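The Waiting Corner

The night before the Jelau people came, Telmo Requena stayed late to make the corner nice, and he had the best evening he'd had in months.

Skakby had moved into the second floor in February with a pile of desks, a kettle, and no place at all for a visitor to sit. People who came to see them stood by the door holding their coats. Telmo had brought it up 2 times and then stopped bringing it up and started measuring, which was much more fun. There was a piece of wall going spare past the desks. It was gray, the carpet was gray, and he could see it in his head already – a pair of chairs, a little table, somewhere to put your elbow and your drink!

The chairs had cost 900 for the pair. He had carried that number around in his stomach for a week, and then he sat in one of them and the number went away. They were tub chairs, the kind that come around you on both sides like somebody's arm. He loved the piping on the cushions. He loved the short dark legs. He had even dreamed about the legs, a thing he did not tell anyone at work.

Now he went back and forth in his socks, pulling a chair out, pushing it in, walking all the way to the door so he could come in as a stranger. Good evening, he said to the empty air, I'm here from Jelau. Please, he answered himself, have a seat. He sat. He got up and tipped the pillow a little and sat again, and it was better, it was so much better with the pillow tipped.

That left the trash. A waiting corner needs a bin (where else does a person put a gum wrapper, or the ticket from the parking lot?) and he had very strong feelings about bins. The blue one was small and friendly and went anywhere. The yellow one had a pedal and a lid, and it was so cheerful that it made him laugh every time he went past. He went to one, he went to the other, he stood with his hands on his hips.
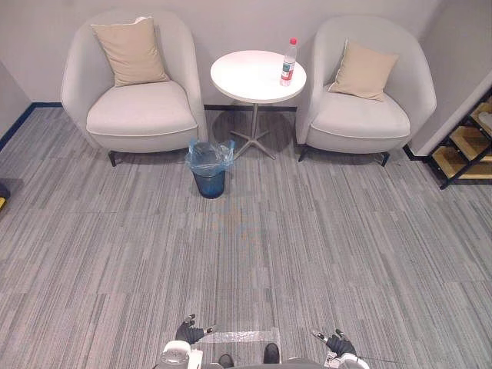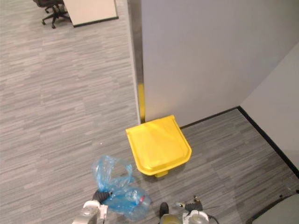

Put the yellow one by the chairs, wrote Jisis, when he finally gave in and sent her a long message with the whole question in it. The blue one is fine, it's a good bin, but the bag always bunches up and you'll be looking at that bag all through the meeting. I know you. And go home, Telmo, it's late and they're only coming to talk about the Yurt order.

He read it standing on one leg, because he was pulling on a shoe. Only the Yurt order! It was 12 big round tents for a summer camp on a lake, with wood stoves in them and windows in the roof, and he had drawn every one of those windows himself. He wanted the Jelau people to sink down into something soft before he unrolled the drawings. He wanted them to say oh, and put their feet out, and feel that they had come to a place where somebody thought about sitting.

He wrote back that yellow might be too much next to the beige.

Yellow is never too much, wrote Jisis.

She had a point. He thought of the camp, and of the first tent he had ever slept in, when he was 6, with the sun coming through the canvas in the morning and turning everyone's face the color of butter. His grandmother had been boiling water outside. He had lain there and listened to the lid rattle on the pot, and he had wanted to live in a round room for the rest of his life.

He took the shoe off again.

It would only be a minute. He would try the yellow one by the chairs, then walk to the door, then come in as a stranger one more time. And if it was right he would leave it there, and if it was wrong he had the whole night, and a kettle, and the most comfortable chair in the building to think it over in.

Good evening, he said at the door. I'm here about the tents.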